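Open Day at the Pralto Croquet Club

I had driven past the Pralto lawns for years without once turning in, so when the club put up its open day banner I finally went – and what a great afternoon it was! Entry was free, mallets were provided, and all they asked for was flat shoes.

The place is bigger than it looks from the road. There are 2 full lawns, plus a practice strip beside the hedge where beginners are sent first. I spent half an hour there learning to swing between my feet instead of off to one side like a golfer, and I got through a hoop on my third try (the hoops are barely wider than the ball, so I was very pleased with that).
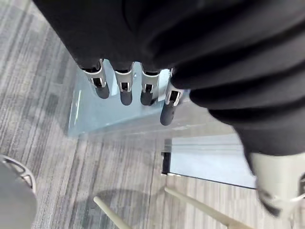

Metal fingers with dark tips under folds of black fabric.

After tea we were put into pairs for a short game of golf croquet. Everybody plays for the same hoop, and whoever gets through first takes the point, so you are never standing around for long. My partner had come over from Baluyot, where the members share one lawn with the bowlers, and she was a wonderfully ruthless player. We lost our first game by a point and won the next, mostly thanks to her.

The club has 22 playing members and would love more. A season costs $200, or $100 if you join after the halfway mark, and you can borrow a mallet for as long as you like. They play Prinine at home in October for the Jeltix Cup, and spectators are welcome to bring a chair. I've already put my name down for the beginner sessions. Wear a hat – there is hardly any shade on the far lawn.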